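Divance Help Community
Browse Topics Unanswered Members Sign In
Divance > Facilities > Records and Storage > Labeling

Consistent location labels for a small lending library

Posted May 20, 2018 by Valell Reading Room

Our reading room is preparing to relabel its entire collection before the new lending system opens in November. The collection consists of 1,036 items, most of them books, with a smaller number of maps and bound newsletters. At present each item carries a handwritten spine label, and the shelves carry no marks other than a subject name on paper tape.

We would like every location to have a fixed code that can be entered in the catalog. Two questions have come up. First, should the code refer to the bay, to the individual shelf, or to both? Second, is it advisable to include the subject in the code? Our subjects move from time to time, and the maps have been relocated twice. We use the Grerkico catalog program, which allows 12 characters in the location field.

Any guidance from institutions of a similar size would be appreciated.

Posted by Nông Study Center

Our center holds 700 titles and completed the same exercise last year. We recommend a code made up of the room, the bay and the shelf, in that order, with the subject left out entirely. A code such as R1-B04-S3 fits well within your limit. Subject names belong in a separate catalog field, where they can be changed without printing anything.

Shelves should be numbered from the top down. Numbering from the bottom causes difficulty when a shelf is added above the existing ones, and in our experience that is where new shelves are usually placed. Always use two digits for the bay, even if you have fewer than ten, so that the catalog sorts the list correctly.

The label itself should be placed on the front edge of the unit, at the same point on every shelf. Ours were first attached wherever there was room, and staff spent a good deal of time looking for them. Short, dark capital letters on a white background remain the easiest to read from a standing position. 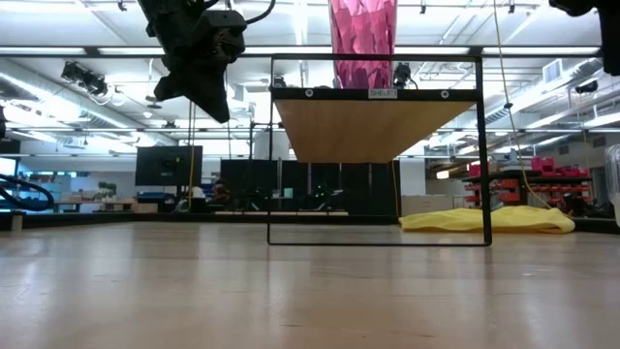

White label with dark capitals on the front edge of a black metal shelf frame.

On metal edges, wipe the surface with rubbing alcohol and allow it to dry before applying the label. On unfinished wood, adhesive labels tend to lift at the corners within a few months – a screwed or clipped label holder is the better choice there.

It is also worth printing one full set of spare labels at the outset. Reprinting later on a different machine gave us a noticeably different typeface, and the replaced labels look out of place beside the originals.

Posted by Divance Records Desk

The advice above is sound, with one reservation. If your maps are kept in flat drawers, do not use the letter S for them. We use D for drawers and S for shelves, and the list of codes is posted at the lending desk. Please also check whether Grerkico counts hyphens toward the 12 characters. Our version does.

Posted by Hillside Branch

We just use colored dots, one color per subject. It works for us but we only have 3 bays.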